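Bumar Tabletop Work Cell - Equipment and Planning Page

Product line: Bumar benches and cells
Supplied by: Prultham
Page last revised: Saturday, June 26, 2021

Overview

The Bumar Tabletop Work Cell is a bench package for teams that want to run one small robot arm on household-size objects. It is sold as a base set with add-ons, so a lab can start with the tables and camera posts and order the arm later from whichever maker it prefers. Prultham does not sell arms. We sell what goes under and beside them.

Most of our buyers are university groups, small automation shops and product teams doing sorting or pick-and-place trials. If you plan to move loads over 9 kg, this is the wrong bench and you should look at our floor-mounted frames.

What is in the base set

Main table, white top, fixed height
Side table, white top, height adjustable in small steps
2 upright camera posts, black, with clamp bases
Cable clips and ties
Leveling feet and hex keys
Printed assembly guide

The base set is 1,409 dollars before tax and shipping. Prices on this page are for single orders. Schools and repeat customers should ask for a written quote, which stays good for 50 days.

Add-ons

Third camera post. Same as the two in the base set. Buy it now if you think you may want an overhead view plus two side views, as posts from different production runs can vary slightly in finish.

Kurance light bar. A long diffuse light that hangs over the main table. Rooms with good ceiling panels do not need it. Rooms with one bright window usually do, because the shadows move during the day and your morning recordings will not match your afternoon ones.

Štěpánek mounting plate. A drilled steel plate that bolts through the main table and takes the common small arm patterns. Send us the arm's drawing before you order and we will check the hole spacing. Plates cut to a customer drawing cannot be returned.

Object kit. Play food, small cookware and a few boxes. Many customers skip this and buy their own from a toy store and a kitchen store, and that works fine.

Planning the room

Measure the floor first, then the door. The main table ships in one piece and the packed carton is wider than people expect. The full outline with carton sizes is on the drawing sheet, which we send with every quote.

Leave a walkway on at least one long side of the main table. Someone has to reset the objects between runs, and they should be able to do it without leaning across the arm's reach. If the cell stands against a partition, put the partition behind the tables and keep the open side for the operator.

Keep the control desk separate from the cell. A keyboard on the same surface as the arm gets knocked, and typing shakes the camera posts enough to show up in the recordings. A second desk a step or two away is better, with the emergency stop within reach of whoever sits there.

Power: one grounded outlet for the cameras and light, and one for the arm controller on its own circuit if you can get it. Run the cables down the posts and along the wall.

Budgeting

The bench is the small part of the total. Ronja Holmgren, who handles quotes at Prultham, suggests that first-time buyers write down these lines before asking anyone for a price:

Arm and controller
Gripper, plus one spare set of fingers
Cameras and lenses
Computer and storage
Bench, posts and plate
Guarding or a light curtain, if your safety review asks for one
Objects, and replacements for them
Staff hours for setup and resets

The last line is the one most often left blank. A cell that runs all day needs a person for a good part of that day, at least in the first months. Storage is the next one. Video from several cameras fills drives quickly, and adding space in the middle of a project tends to cost more than ordering it at the start.

If your funding year closes in September, tell us when you ask for the quote. We can invoice the bench early and hold it in our warehouse until your room is ready.

Choosing objects and laying them out

Start with fewer objects than you think you need. A handful of different shapes on one table will show you most of the trouble a gripper is going to have: something that rolls, something that tapers, something with a handle, something with a loose lid.

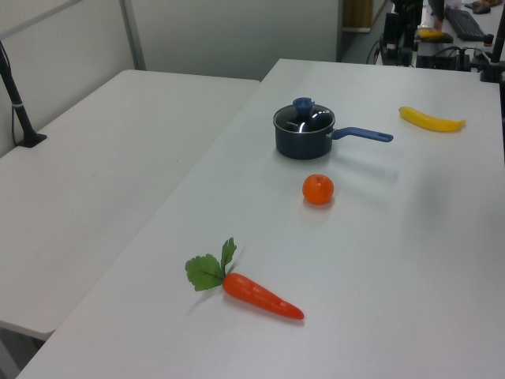

Cookware is worth including early. A small saucepan with a glass lid is hard on both halves of the system. Clear glass and bright reflections confuse many depth cameras, and a long handle changes where the arm can approach from. Play food is light and cheap to replace, and the colors stand out well against a white top. The drawback is that it is also slick and weighs far less than real produce, so grip settings that work on a plastic carrot will need to be changed before you try a real one.

Leave clear space between objects for the first trials, then move them closer together once single picks are reliable. Keep a few spots near the far edge of the table in the plan too - reach and camera coverage are both weakest there, and it is better to learn that before the arm's position is fixed for good.

Table surface

The standard white top is smooth with a slight sheen. It wipes down with a damp cloth. Light scuffs are normal with use and do not affect the warranty. A matte gray top is available at the same price for customers whose cameras have trouble with glare. Tops can be swapped later, but the mounting plate has to come off first.

Delivery and setup

The base set ships on one pallet. Two people can put it together in an afternoon with the keys supplied. Tighten the post clamps again after the first week of use.

On-site setup is available as a paid service and is booked through Silvia Gajdoš, who also answers questions about plate drawings and post heights. Please have your arm model, room sketch and outlet positions ready when you write.

Returns

Unopened base sets and light bars may be returned within 50 days. The buyer pays return freight. Object kits may be returned only if the inner bags are sealed.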